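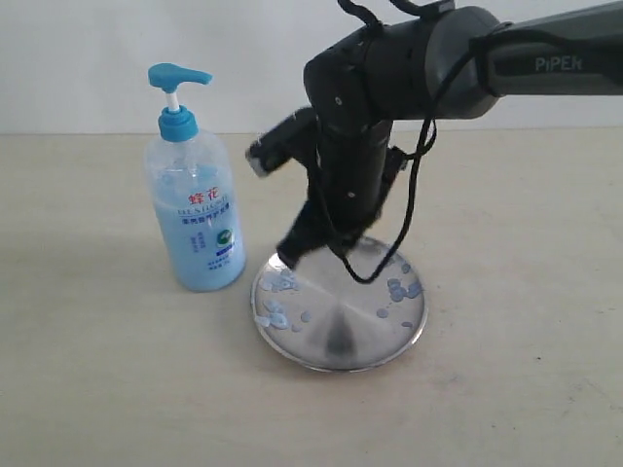 Naa Agbeko
Housekeeping lead, Cudumden guest rooms

Posting my notes on soap pumps and steel trays, as a few of you asked after the last thread.

1. We have 116 rooms and each one gets a pump bottle of hand soap. The old bottles were solid white. I switched to clear ones in June so the staff can check the level from the door.

2. The soap is the light blue one from Kpodo. It comes in 5 liter jugs. We fill each bottle to 300 ml and stop there. Fill higher and it comes up around the collar when you put the pump back in.

3. Blue soap on stainless steel shows every drop. I like that. With the colorless soap we used before, drops got missed and dried into a film, and then you had to scrub.

4. For drops on a round steel tray: damp cloth first, no spray. Start at the rim and work in. Then a dry cloth straight away. If you let it air dry you get spots.

5. Don't use the green scouring pads on polished trays. We lost a whole set that way. The scratches never come out and they hold soap.
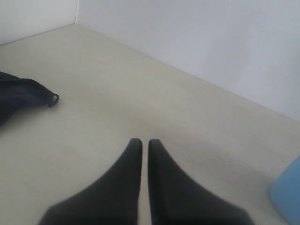 6. Tabletops are a separate job. Ours are pale beige, which hides dust pretty well but shows smudges if you look across them from the side. Bend down and check before you leave.

7. Move anything soft before you start on the soap. Pouches, folded cloths, whatever is lying on the table. Fabric soaks up soap and then wipes it right back onto the surface.

8. Same with anything that has a metal ring or a zipper. Lift it, don't slide it. I've buffed out enough small scratches.

9. Someone asked about cost. A box of Brilik cloths is 2,000 sheets and we cut each one in half. Half a sheet is plenty for one tray.

10. Someone else asked about the Tanach foam pumps. We tried them in a few rooms. They drip less, but they clog if you put regular soap in, so we went back.

11. Will post about mirrors next. Send me questions on those if you have them.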